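Teaching by Remote: Open Afternoon at Tisgate
Wed 20 May

Manaia Pomare's group says anyone can show a robot how to clear a bin. I had my doubts going in, and I still have most of them.

Bin work

Steering the KUKA from a distance, with the gripper down at a rounded red object. The foil and the green block lie over by the left wall. I'd like to see who picks the objects.
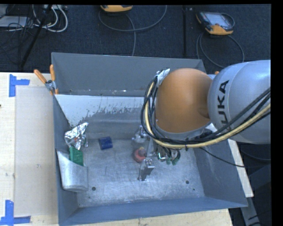
What the numbers leave out

The handout counts 163 demonstrations from 12 people. It doesn't say how many were thrown away. Cremilda Leite has promised me the full log in June.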